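Replanning at the fridge: where the 80 ms went

8/9/26

I have spent most of the past fortnight on one stage of the fridge task, the part between "arm is up" and "fingers close". The walking and the door handling are Mohsin Memon's code and I have left them alone.

The old planner, which we call Rilel, took one grasp pose from perception and planned a full arm path to it. If the pose shifted by more than 12 mm, it threw the path away and started again. Brushed metal gives our depth camera a lot of trouble, so the pose shifted often. The arm would go up, stop, wait and go up a slightly different way. On a bad run it did this until the timeout.

The first thing I tried was a stronger filter on the pose. It hid the noise and added 80 ms of lag, and the whole-body controller did not like that at all. Arnout Vandenberghe spotted it in the logs before I did: the torso was correcting for an arm target that was already stale.

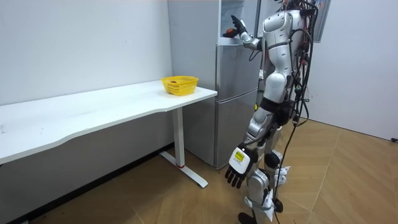

The second attempt kept the filter light and changed what counts as a reason to replan. The planner now holds a small set of grasp candidates and scores them again on each new pose. The path is only rebuilt when the current candidate drops out of the set. Otherwise the last section is bent towards the new target and the rest stays as it was.

The hand opens earlier too. Opening used to be triggered by distance to the object, which meant it inherited all the noise in the estimate. It is now tied to progress along the path.

I replayed 1000 logged poses through both versions. The new one rebuilds far less often, and the worst case fits inside the control budget. Replay is kind to planners, though, as the arm never gets in the way of the camera.

Still open: the collision model treats the shelf as a flat slab, and the cable bundle is not in it at all. Mohsin wants both fixed before we raise the speed limit. The shelf is next on my list.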